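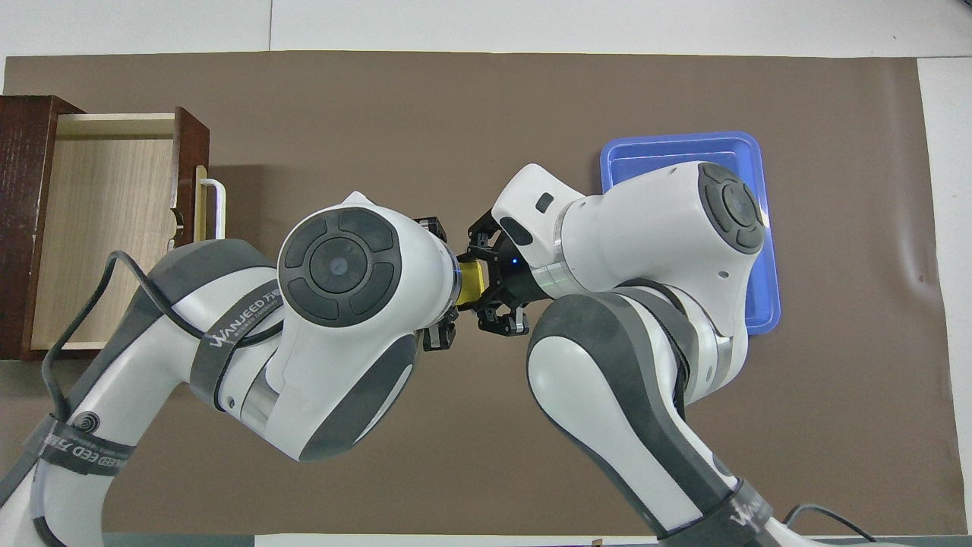

Should a two-arm cell be allowed to keep running after it drops a part during a handover?

Only if it can tell that it dropped one. Most cells I have worked on can't, and the usual response is to tune the grip until drops become rare. I think that is the wrong repair.

The fault at our Kemside bench last May is typical. The left gripper released 90 milliseconds before the right gripper had closed to holding force. The part fell, both arms finished their paths, and the log recorded a completed transfer. The controller then ran the next 5 cycles on the same assumption. One of those cycles closed the fingers on a part lying crosswise and bent a fingertip.

The release had been triggered by a timer. In the Clundura sequencer a timer is the default, and it had been set at 300 milliseconds when the joint speeds were lower. Someone raised the speeds and left the timer alone. Every value in the file was within its limits, so no alarm was raised.

The first proposal was a longer delay. A longer delay fixes that speed and that part. It does nothing for a worn finger pad or a part picked off center, and the log still can't distinguish a transfer from two arms meeting over nothing.

What I would require is dull. The giving gripper holds until the receiving gripper reports both finger width and motor current inside a window taught for that part. After release, width is read again. If either check fails, both arms stop where they are and a person clears the table. Dudek grippers already report both values; the Rirkitora code we inherited simply never read them.

The objection is cycle time. On our bench the checks cost 100 milliseconds per handover. I have seen that figure called unacceptable by people who had budgeted nothing at all for bent fingers.

7 March 2020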